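Laundry and Linens: The Big Fold at Wididgate

If you read my last post you'll know I gave myself one afternoon in September to get through every cloth, towel, runner and old shirt in the linen cupboard at Wididgate. I did not make it in one afternoon! There were 96 pieces in there by my count (I wrote it on the back of an envelope and then lost the envelope, but I remember the number), and by four o'clock 39 of them were folded and I was eating crackers standing up.

Still, I love this job. I put the radio on, I clear off the big table, and I go color by color. Blues first this year, then the pinks, then all the whites and creams, and last of all the odd stuff that never seems to match anything. My old system was to sort by size and I can't recommend it, because you end up with a stack that looks like a fruit salad.

The blue part of the pile was bigger than I expected.
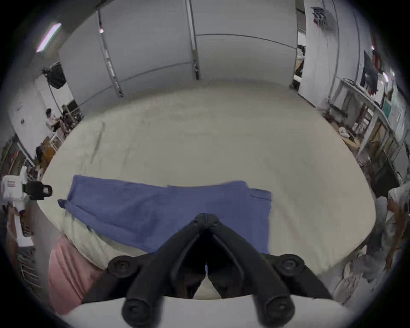 Periwinkle blue on the cream tablecloth, one end still bunched up.

I keep a tablecloth on when I fold. It stops things from sliding around, and I can smooth a wrinkle with the flat of my hand without anything skating off to the other side. The downside is that the tablecloth wrinkles too, so every so often I have to stop and tug the whole thing straight again (and then of course the pile leans).

For flat pieces I do halves, then halves again, then thirds if it has to fit the narrow shelf. I used to iron first. Now I only iron what's going to Canalar for the long weekend, and the rest gets a good smoothing and a night under something heavy. I have a big atlas that does the trick beautifully.

The darker blues got their own stack, and those take a bit more patience. Get hold of two corners, pull the top edge tight, and let the rest hang for a second before you bring the ends together. It takes out more creases than you'd think! 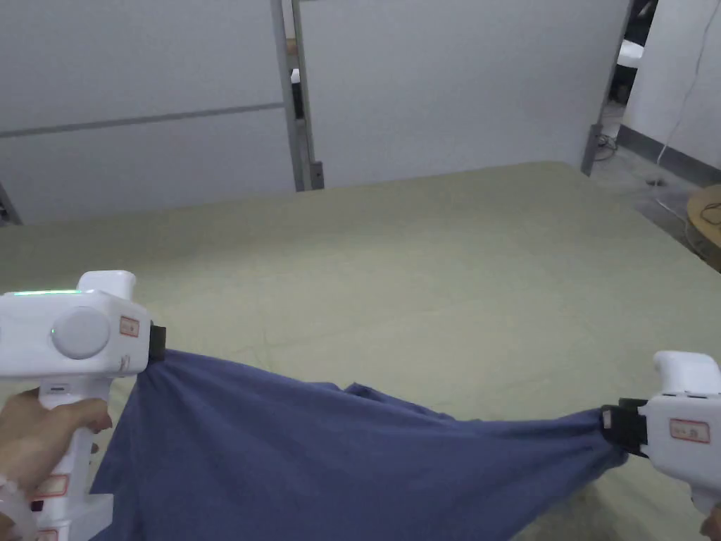

Athanasiadis wrote in to say that dark blues should be folded inside out, so any fading along the crease stays on the side you don't see, and that shirts want to be rolled and never stacked. I tried the rolling with a few of mine and they do take up less room, though they fell off the shelf twice. I'm on the fence. The inside-out idea I'm keeping.

The pinks are next, and after that I have the cupboard at Cunness to face, where the last list says 116 pieces and I suspect the list is out of date. If you have a good way to store round tablecloths, please leave it in the comments. Mine always come out looking like a pillow.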